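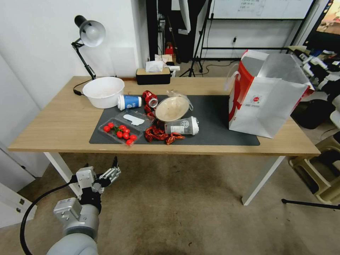
Flecken auf Schreibtischmatte nach dem Essen - wie bekomme ich die sauber?

Gefragt von Anouk Desmet am 25. November 2025

Ich habe eine große dunkelgraue Schreibtischmatte, 80 x 40 cm, gekauft bei Verbeke. Material steht nicht drauf, fühlt sich oben nach Stoff an, unten Gummi. Ich esse oft am Tisch und lege dort auch die Einkäufe ab. Jetzt liegen getrocknete rote Chilischoten, eine Schale mit Tomaten und eine Getränkedose darauf, und beim letzten Aufräumen habe ich unter den Schoten rötlichen Staub und eine klebrige Stelle gefunden. Mit einem feuchten Lappen habe ich den Staub nur verrieben.
Zweite Frage: In meiner großen weißen Plastikschüssel ist ein leicht rosa Rand, der mit Spülmittel nicht weggeht. Kann man da noch etwas machen?
Der Teppich unter dem Tisch ist beige und schon ziemlich abgenutzt, da möchte ich nicht auch noch Chili drin haben.

3 Antworten

Milan Dekker
Erst alles trocken. Schoten einsammeln, Matte an zwei Seiten hochnehmen und über der Badewanne oder draußen ausschütteln, nicht über dem Teppich. Danach mit der Polsterdüse absaugen. Chilistaub wird beim Wischen zu Farbe, das hast du ja schon gemerkt. Die klebrige Stelle ist vermutlich Limo, dafür reicht lauwarmes Wasser mit einem Tropfen Spülmittel und eine weiche Bürste. Von außen nach innen arbeiten, mit klarem Wasser nachtupfen und flach trocknen lassen, bei mir waren es 8 Stunden. Nicht auf die Heizung legen, sonst wellt sich der Gummi. Handschuhe anziehen und nicht ins Gesicht fassen.
Zur Schüssel: einen Teelöffel Speiseöl auf Küchenpapier, die Stelle einreiben, kurz warten, dann normal spülen. Den Rest bleicht die Sonne am Fenster aus, das dauert aber ein paar Tage. Im November eher länger.

kuechenfee_k
Einfach in die Waschmaschine, 40 Grad. Hab ich mit meiner auch gemacht.

Tobi80
Waschmaschine würde ich lassen, wenn kein Etikett dran ist. Bei meiner hat sich nach dem ersten Waschgang die Unterseite gelöst. Ansonsten wie Milan schreibt. Die Schoten gehören in ein Schraubglas - in einer Tüte zerbröseln sie nur weiter. Getränke stelle ich inzwischen auf einen Untersetzer.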